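Monday, April 12, 2021

Notebook, play food sorting and basket check, bench by the back wall. Picks up from the March pages, where I stopped after the cleaning trial and never wrote down what we did about the baskets.

Cleared the bench first thing and wiped it. Two of the crates from Stunwood were still under the window, so I moved them to the rack and crossed them off the list. The packing slip says 300 pieces in the whole order, all vegetables, no fruit this time. Hajnalka Halász has the other copy of the slip and is going to compare it with what Jastmont was billed for. I did not open the second crate.

Plan for today was to settle how the sets go out to the playrooms. Up to now they have gone in cloth bags with a drawstring. The bags wash well but the children tip everything out to find one piece, and the staff at Jastmont said the same thing on the phone in March. The other choices are a lidded plastic box or an open basket.
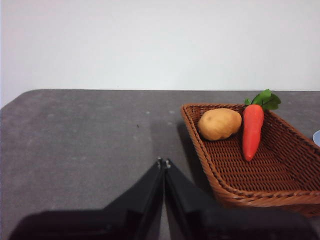

Baskets are my first pick for the vegetables, mainly on account of reach. A child of four can look in from the side of a low table and take what they want without pulling the thing over. The ones we have are brown, woven over and under, with low sides that flare out and a thicker rolled rim. The rim is the part I like, it gives the hand something to hold. The low sides do mean that anything long will lie over the edge if it is put in badly. The floor of the basket is a finer crosshatch, and I expect crumbs and grit to settle there, so that is the place to check after a wash.

Cleaning. Same method as the cloth bags would be too rough. Warm water, a little dish soap, a soft brush along the weave, rinse, shake, then upside down on the rack overnight. I want to do this for one basket every evening this week and see if the rim loosens. If it does we go back to the boxes. The label on the spray we had been using (Virus, the blue bottle) says hard surfaces only, so it is for the bench and the trays and should stay off the baskets. I wrote this on a card and taped it over the sink.

Mészáros called about the trays while I was writing. They can do the same size again, minimum order 400, delivery in four weeks. That is far more than we need. Asked for a price on a smaller run and they will write back. The price for the full run was not bad - but we have nowhere to put them.
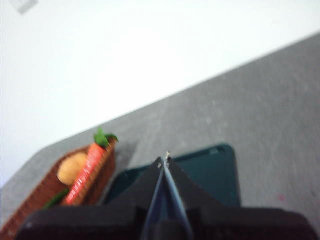 Play Materials Workshop - Cleaning and Repair

Carrots next. The leafy top is what everyone grabs, and in the basket it sticks up over the rim, bright green against the brown, so it will go on being what everyone grabs. I pulled on the tops of nearly all the loose carrots in the first crate. Two had some play where the green meets the orange. Set aside with a strip of tape on each and a note for the repair shelf. The ridges on the body need the brush too, a cloth goes straight over them.

Potatoes are no trouble. Smooth enough to wipe, no parts to come off.

Tried the teal tray next to the basket as a place to put pieces down during play. The rounded corners are easy to clean and the raised rim should stop a potato. I would send one tray with each basket if Mészáros comes down on the number. If not, the sets can go out without.

To do:
Ask Hajnalka for the billed count before the second crate is opened.
Buy a softer brush, the present one is shedding.
New labels for the rack, the old ones still say bags.
Call Jastmont about table height in the small playroom.
Look at the rim again tomorrow morning before the basket goes back on the bench.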